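Protokoll der Redaktionssitzung vom 22. Juli

Beginn: 10.05 Uhr, kleiner Besprechungsraum, zwei Personen zugeschaltet
Leitung: Orathai Chaimongkol
Anwesend: Ressort Serien vollzählig, Podcast, Bildredaktion, Schlussredaktion ab TOP 3
Protokoll: Ressort Serien

TOP 1 Protokoll der letzten Sitzung
Wird angenommen. Der Satz, man sei sich bei der Wochenvorschau »weitgehend einig« gewesen, wird auf Antrag der Schlussredaktion gestrichen. Einig war man sich damals über den Erscheinungstag, über sonst nichts.

TOP 2 Kistwood (Celtell, Produktion Kuster)
Celtell hat die Internatsserie jetzt offiziell bestellt. Angekündigt sind acht Folgen zu je 36 Minuten, gedreht werden soll in Waltholm. Laut Pressetext handelt es sich um eine »Komödie mit dramatischem Kern«. Das Ressort weist darauf hin, dass dieselbe Formulierung im Mai für die Anwaltsserie verwendet wurde, die dann weder komisch war noch einen Kern hatte.

Chaimongkol fragt, was an der Meldung neu sei. Neu sind zwei Namen in der Besetzung und die Folgenlänge. Dass Kuster produziert, stand schon im Frühjahr überall, auch bei uns, allerdings mit falschem Titel. Die Korrektur wurde damals unten angehängt und ist vermutlich von niemandem gelesen worden.

Diskussion über den Vorabbericht. Der Podcast möchte eine ganze Ausgabe dazu machen. Das Ressort hält dagegen, dass es bisher kein Drehbuch, keinen Trailer und keinen Starttermin gibt. Man würde eine Dreiviertelstunde lang den Pressetext vorlesen, mit Betonung. Der Podcast verweist auf die Vorlage: Der Roman ist in Waltholm nach wie vor gut verkauft und hat eine treue Leserschaft. Gegenfrage aus dem Ressort, wer von den Anwesenden ihn gelesen habe. Eine Meldung, bis Kapitel vier.

Beschluss: Kurzmeldung heute, 1.000 Zeichen, ohne das Wort »heiß erwartet«. Podcast erst, wenn mindestens eine Folge gesichtet ist.

TOP 3 Sichtungszugänge
Celtell vergibt Vorabzugänge nur noch gegen eine Erklärung, die neben der Sperrfrist auch eine »faire Gesamtwürdigung« verlangt. Die Schlussredaktion hat den Text gelesen und kann nicht sagen, was damit gemeint ist. Die Pressestelle konnte es am Telefon ebenfalls nicht sagen, versicherte aber, es habe noch nie Probleme gegeben. Das Ressort findet diese Auskunft nicht beruhigend.

Zwei Kolleginnen würden trotzdem unterschreiben, weil eine Besprechung am Starttag sonst nicht zu schaffen ist. Chaimongkol unterschreibt so nicht. Sie bittet schriftlich um Streichung des Satzes und meldet sich in der Runde, sobald eine Antwort da ist. Bis dahin gilt: keine Unterschriften auf eigene Faust, auch nicht »nur für die erste Folge«.
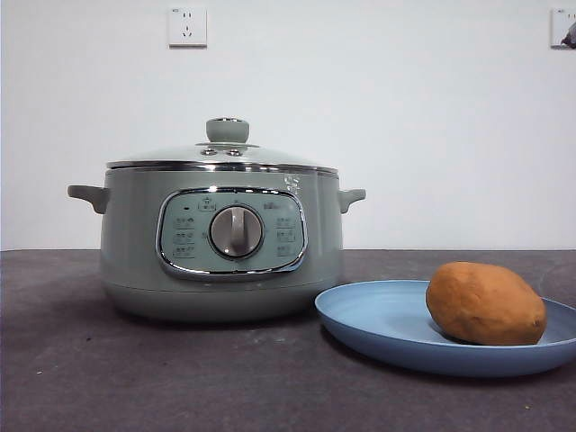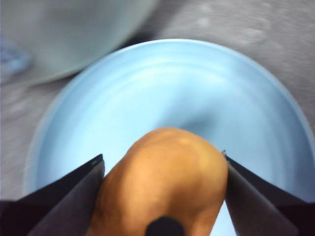

TOP 4 Leserumfrage zur besten Serie des Halbjahres
Eingegangen sind 103 Stimmen. Der Entwurf der Überschrift lautete »Unsere Leser haben entschieden«. Das Ressort bezweifelt, dass hier irgendjemand etwas entschieden hat. Auf Platz eins liegt eine Serie, die außerhalb ihrer Fangemeinde kaum vorkam, und ein auffällig großer Teil dieser Stimmen ging an einem einzigen Abend ein. Die Bildredaktion hält das für Begeisterung. Möglich.

Vorschlag, die Umfrage zu verlängern, bis 200 Stimmen erreicht sind. Einwand: Wer so lange wartet, bis ihm das Ergebnis gefällt, braucht keine Umfrage. Der Vorschlag wird zurückgezogen.

Beschluss: Das Ergebnis wird mit Stimmenzahl veröffentlicht, die Überschrift heißt schlicht »Leserumfrage, erstes Halbjahr«. Die Auffälligkeit wird im Text erwähnt. Kein Siegerlogo.

TOP 5 Folgenbesprechungen
Die wöchentlichen Besprechungen einzelner Folgen werden seit dem Frühjahr weniger gelesen. Der Podcast führt das darauf zurück, dass viele Staffeln inzwischen am Stück erscheinen. Das Ressort hat eine schlichtere Vermutung – die Texte erzählen zu drei Vierteln die Handlung nach. Zur Probe wurde ein Absatz aus der vergangenen Woche vorgelesen. Danach gab es keine Wortmeldungen mehr.

Versuchsweise werden ab der nächsten Staffel nur noch Auftakt, Mitte und Finale besprochen. Nacherzählung höchstens ein Absatz. Ob das an den Zugriffen etwas ändert, bleibt abzuwarten; die letzten beiden Reformen dieser Rubrik haben es nicht getan.

TOP 6 Setbesuch Waltholm
Kuster lädt zu einem Pressetag an den Drehort ein, Anreise und Übernachtung würden übernommen. Das Ressort würde hinfahren, aber auf eigene Kosten und nur, wenn ein Gespräch mit dem Autorenteam zugesagt ist. Im Programm stehen bisher ein Rundgang, ein Mittagessen und ein »Fotomoment am Tor«. Chaimongkol fragt nach, ob Gespräche vorgesehen sind. Falls nein, wird abgesagt.

TOP 7 Verschiedenes
Das Glossar für Serienbegriffe ist weiterhin unfertig. »Miniserie« und »Limited Series« werden bis auf Weiteres gleich behandelt, auch wenn die Pressestellen das anders sehen.
Der Kalender der Starttermine enthält drei Einträge ohne Quelle. Wer sie eingetragen hat, belegt sie oder löscht sie.
Die Frage, ob wir eine Rubrik für abgesetzte Serien brauchen, wird vertagt, zum dritten Mal.

Ende: 11.40 Uhr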